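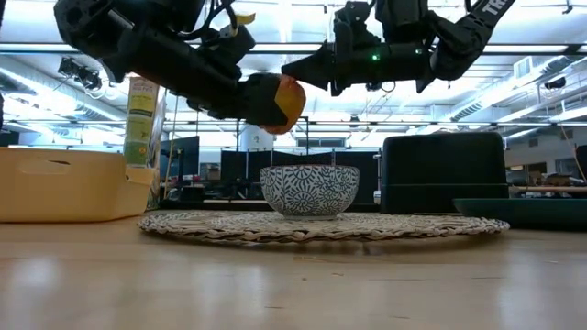
Soudabeh Ghorbani wrote in to say that last year's list went straight past the gas shutoff, and that she had cooked in her kitchen on Setier Road for years without knowing where hers was until the plumber asked her. She found it behind the spice drawer. She was very nice about it, but she was right, so the shutoff has moved up to the first section and I have gone through the rest of the list while I was at it.

The Home Kitchen Safety Check, with my comments
Updated August 20, 2026
256 shares
35 comments

If you are new, this is the list I walk through once a year, late in the summer, before the oven comes back into steady use and the soup pots come down. I print it out, put it on a clipboard (my daughter finds the clipboard very funny), and write in the margins as I go. What you see after each item is more or less what I wrote this time, tidied up so that other people can read it. Please leave out whatever doesn't apply to you, and if you rent, a copy of your finished list is a good thing to send to your landlord, politely, with the date on it.

GAS AND STOVE

[x] Gas shutoff located, and everyone who cooks has put a hand on it
Comment: Ours is to the left of the stove, low down, behind the baking sheets. Moved the baking sheets. My husband insisted he knew where it was and then opened the wrong cupboard, so we did it together, and then he did it by himself.

[x] Burners light promptly, flame blue and even
Comment: The back right on our Jorholm is slow. I took off the cap and cleaned the little holes with a straightened paper clip and it's better, though I wouldn't call it good. If yours keeps clicking after it lights, dry it well and try again, and if it still clicks, have it looked at.

[ ] Stove does not tip when the oven door is open
Comment: Not passed. There should be a bracket at the back holding a rear foot to the floor or the wall, and when I got down there with a flashlight the bracket was in place but the foot was sitting beside it. I suspect that happened when we had the floor done in July. It has to be pulled out and slid back properly, and it's a two-person job in my house. No child stands near that door until it's done.

[x] Knobs turn firmly and the markings can be read
Comment: The "off" mark had worn away on one of them. I dabbed on a bit of nail polish, which is ugly and works fine.

[x] Range hood filter washed, fan pulling air
Comment: Dear me. I hold a square of toilet paper up to the grille, and if it stays there by itself I'm satisfied. Before washing, it fell straight onto the eggs. I soaked the filter in the sink with hot water and dish soap for 20 minutes and had to do it a second time. I say every year that I'll do it more often, and I'm saying it again.

[x] Nothing hanging or standing where it can catch
Comment: Dish towels off the oven handle. I know, I know, that's where they live in everybody's kitchen, mine included. I put a hook by the back door, and half the family has learned to use it.

FIRE

[x] Extinguisher near the way out, gauge in the green
Comment: It was in the garage. It had gone there for the barbecue and stayed. It's back on its bracket by the hall door now, where you can reach it while leaving.

[x] Lid or flat sheet within reach of the stove
Comment: For a pan of fat that has caught, you want to slide a lid over it and turn off the heat, and you never want water. I keep a plain flat lid on the hook to the right. It doesn't match any pot I own. I believe it came with a pot I gave to my sister.

[x] Smoke alarm tested by button, battery changed
Comment: Passed, and the cat hasn't come out from under the bed. Write the date of the battery on a bit of tape and stick it on the alarm.

[x] Carbon monoxide alarm tested
Comment: Check the date printed on the back too, as these wear out even when the light is on. Mine has a few years left in it.

ELECTRICAL

[x] Outlets near the sink trip and reset
Comment: Press test, press reset, and plug in a lamp to be sure the power went off in between. Kwesi Ametepe reminded me in the comments last year about the lamp, and I've been grateful for it, as one of mine clicked beautifully and didn't cut the power at all. That outlet has been replaced.

[ ] Cords whole, no cracks, no tape
Comment: The toaster failed. The cord is stiff near the plug and there's a place where you can see it's beginning to split. It was a wedding present and I'm fond of it, so I asked at the repair counter in Pilkington whether a new cord can be fitted. They think so. Until then it's in a box with a note on it, and we are making toast under the broiler like my grandmother did.

[x] No extension cords in daily use
Comment: I had one running to the mixer. I moved the mixer instead, and I can't think why I hadn't done so years ago.

[x] Behind the fridge vacuumed, plug not warm
Comment: Our old Borkora fridge is heavy, so I took my time. There was a great deal of dust, and one grape. Look at the floor while you have it out, in case the water line is dripping.

FOOD AND COLD STORAGE

[x] Fridge thermometer reads where it should
Comment: I like 35 degrees on the middle shelf, first thing in the morning before anyone has opened the door. The dial on the wall of the fridge tells you very little. A cheap thermometer in a glass of water tells you a lot.

[x] Door seal grips all the way around
Comment: Shut a strip of paper in the door and tug. I went along the whole edge this way, and the bottom corner on the hinge side was weak. It had crumbs in the fold. Warm soapy water and a soft toothbrush fixed it.

[x] Raw meat on the lowest shelf, in something with a rim
Comment: Passed, and I'm a little proud, as this was a failure two years running.

[x] Fruit bowl emptied, washed, dried and refilled
Comment: People laugh at this one. But a soft peach at the bottom of the bowl can spoil its neighbors before you ever notice, and in late summer the fruit flies will find it first. I take everything out, wash the bowl, feel each piece gently, and put the ripest on top so they get eaten. If there's a mat under the bowl, lift it and wipe under there too. Anything that has gone soft without going bad becomes cobbler.

[x] Pantry checked for bulging or badly dented cans
Comment: One can of tomatoes had a deep dent on the seam. I threw it out and felt wasteful for an afternoon.

KNIVES, STEPS AND FLOORS

[x] Knives stored with the edges covered
Comment: There was a paring knife in with the wooden spoons. All of us deny it.

[x] Step stool sound, feet not worn
Comment: The label says it will carry 200 pounds, and I'd like everyone to read that before they climb up with the turkey roaster in their arms. The rubber on one foot had turned shiny, so I bought a new set and pushed them on with a bit of soap.

[ ] Mat by the sink lies flat
Comment: It curls. I have turned it over, I have put books on it, and I have talked to it. It's going, and I'd welcome suggestions for another that washes well.

[x] Cleaning supplies up high or behind a latch
Comment: The grandchildren are taller this year. I moved the drain cleaner up a shelf and then moved it again, into the locked cabinet in the laundry room.

STILL TO DO BEFORE THE COLD WEATHER
Pull out the stove and seat the foot in the bracket.
Toaster to Pilkington.
New mat.
Ask the furnace man about the vent, as he is coming anyway.

COMMENTS

Tatsuya Kobori
I printed this and did it with my mother over the phone, she in her kitchen and I in mine. She passed everything except the extinguisher, which she has been using as a doorstop. Thank you for the paper strip idea, my fridge had a gap I could nearly put a finger through.

Agnes Aasen
On the mat: I gave up on the cushioned kind and bought a plain cotton rug with a grippy pad cut a little smaller underneath. The rug goes in the wash and the pad gets rinsed in the tub. Mine has stayed flat so far. Also, would you add the water heater setting? We had ours far too hot and I only noticed when my nephew scalded his hand doing the dishes.

Reply from the author
Oh Agnes, I hope his hand is all right! Yes, I'll put it in. I have never once looked at ours, I'm sorry to say, and I'm going down to the basement after lunch. And thank you for the rug idea, I'm off to measure.

Senyo Mahama
Please be careful with the paper clip on the burner. A steel one is fine, but don't use a wooden toothpick, as the tip snaps off in the hole and then you have a worse burner than you started with. I did this on two of them.

Kwesi Ametepe
Glad the lamp was useful. For the toaster, ask them to look at the strain relief where the cord goes into the body as well. Cords often go at both ends.

Reply from the author
I have written "strain relief" on the note on the box, Kwesi, and I'll pretend at the counter that I knew the term all along.

Soudabeh Ghorbani
Thank you for moving the shutoff up! My spice drawer has been rearranged too.

Related
Getting Old Grease off Cabinet Doors
Cobbler for Fruit That Won't Wait
The Basement Check, Part One
What I Keep in the Drawer by the Back Door
Cleaning a Dryer Vent Without Losing the Brush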